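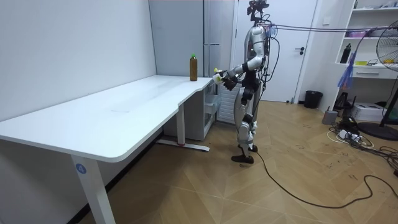 The long white desk at Vondness, with its drawer cabinet tucked under the far end.

The Long White Desk

I have owned a great many desks in my life, and I have buried every one of them. There was the oak one with the sticking drawer, and the glass one that I bought in a fit of optimism and that showed every coffee ring from across the room, and the door laid over two filing cabinets that served me longer and better than either. So when Delline asked me to spend part of the summer writing about work rooms, and the first on my list was a small white room at Vondness, out on the Henside road, I went in feeling a bit like a person who never flosses walking into the dentist's.

It's the floor that gets you first, I think. Light wood, laid in a herringbone pattern, the kind you want to take your shoes off for. Everything else in there is kept pale to go with it: plain walls, white shelving, a tall white cabinet, and then the desk, running back toward the wall on white legs joined to a white bar at the foot. It's a long desk. I come from a family that measures furniture by how many people could eat Thanksgiving dinner at it, and I caught myself doing the seating plan.

One of the front legs wears a little round blue sticker with a 4 on it. I was more taken with that sticker than I can quite explain. My grandmother numbered her folding chairs for church suppers, and she'd send you off for number six as if you had been introduced. A desk with a number on it feels like part of a household, and I went home and thought seriously about stickers.

What I kept coming back to, though, was how little sits on top. A bottle of something brown with a green cap was standing way at the back near the wall, and it looked almost ceremonial there with all that white around it. At my house that bottle would have had company by lunchtime (mail, a stapler, the cat).
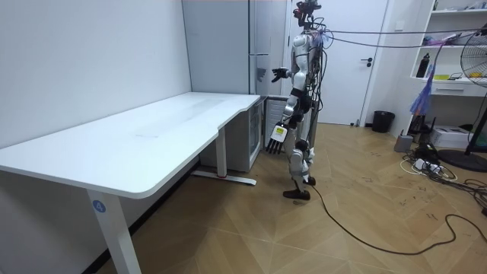

Reading time: 3 minutes

Look along the front edge and you'll find a gentle curve cut into it near the far end. I have a weakness for a curve like that. Straight edges are fine, and I've leaned on plenty, but a scooped one lets you pull your chair in and have the desk come around you a little, and if you are the sort of person who writes with an elbow in the air you will know what a kindness that is. The corners are rounded too, and my hips, which have met a lot of square corners in 36 years of working from home, were grateful on sight.

A white top does ask something of you. It has its faint marks, as any used surface does, and it picks up the light and hands it back to you. The woman at Fuchs, where I went afterward to look at desks I had no business looking at, told me to wipe a white top with a damp cloth at the end of the day and leave the sprays alone. She had one on the floor for $424, and a drawer cabinet to roll under it for another $85, and I walked around the pair of them so many times that she offered me a chair.

The cabinet is the part I would save up for first. Put your drawers under the far end of the desk, out of the way of your knees, and the pens and the chargers and the takeout menus have somewhere to live. Then get some shelving across the room, so you have to stand up and walk to put a thing away. It sounds like more trouble, and it is, but a shelf within arm's reach of my chair has always ended up as a second desk.

I tried the whole business at home, on the old door. I took everything off on a Sunday afternoon, wiped it down, and put back one lamp and one jar of pencils. It stayed that way for 48 hours, which is a house record, and then the seed catalogs came.

The lamp is still there, under the catalogs. I've ordered the stickers.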